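Gumora Plum Notes
Read me first

Welcome, and thank you for stopping by! Gumora is a collection of 3,898 short notes on growing, picking and cooking plums, typed up from the back pages of the Birkett gardening newsletter, which ran for many years and was loved by more people than it ever had room to print.

What you get
One plain text file per note, plus a file called index.csv that ties them together. Each row has the note number, the issue it came from, the variety (if the writer gave one, and plenty didn't) and a subject: growing, pests, kitchen or chat. Chat is the biggest by a long way, and to my mind the nicest to read, though it wanders off into weather and wasps.

Spelling
I've left the old spellings alone. Damsons turn up as damsens, damasons and once as damsels, so do search loosely. Nearly 946 notes have no variety at all, and those cells are blank.

Known gaps
Issues 4 and 99 are missing. If you have either in a drawer somewhere, I would be so pleased to hear from you. Weights are in pounds and ounces unless the writer said otherwise.

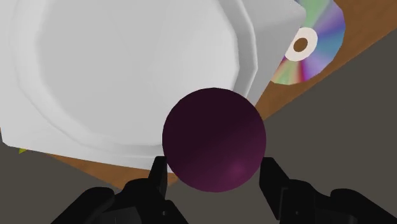 Using the notes
Please use them however you like, for recipes, school projects or just a quiet read, and mention Gumora if you pass them on. The Flusta reader opens the index nicely, but any spreadsheet will do (mine is ancient and copes).

Last updated 2023-06-30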